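Counting the parish chest

The registers of the chapel at Fleramside run from 1,226 loose sheets down to a single bound volume of burials, and until February no one had a full list of them. Weronika Grabowska, the archivist who took on the work, began with the paper itself. Each sheet was numbered in soft pencil on the back, lower left, and matched to a year by the hand of the minister who kept it.

Baptisms make up the larger part. The entries give the child's name, the father's trade and, after a change of minister, the mother's family name. 137 sheets carry no date at all. Grabowska placed most of these by the sponsors, who tended to serve for several children in the same street. 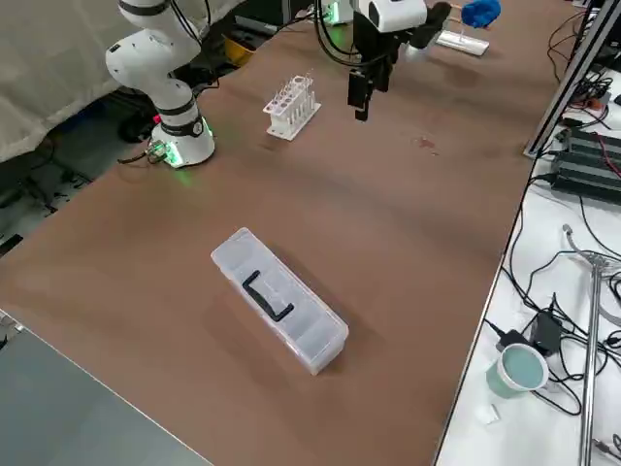 A robot arm on its work table, with a circuit board beside the base.

The marriage entries are harder. Two ministers kept separate books for the same six years - one for the chapel, one for the outlying farms - and copied from each other without marking what was copied. Rónán Fahy, who edits the chapel's yearly record, has compared the two and found 200 couples listed in both. In 6 cases the dates disagree. He has let both stand, with a note.

Storage follows plain rules. Sheets lie flat in acid-free folders, no more than 30 to a box, and the boxes are kept off the vestry floor. The burial volume has a split spine and is brought out only on request. Readers may copy entries by hand in pencil; the list itself can be consulted at the chapel after morning service.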